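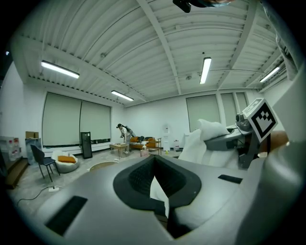
About Goltbridge

Goltbridge is a small laundry and linen business. We wash, fold and pack for guest houses, clinics and a few private households.

Noreen Kakakhel started the company with 5 customers. Today we have 23, and most of them send us sheets and towels every week - some send tablecloths too.

Folding is done by hand in one large room with white walls and fluorescent lights. Each order is checked against its list before packing.

Orders received by 10 a.m. go back the next day. Pickup is free for orders over 30 pounds.

Office: Unit 2281, Arau Park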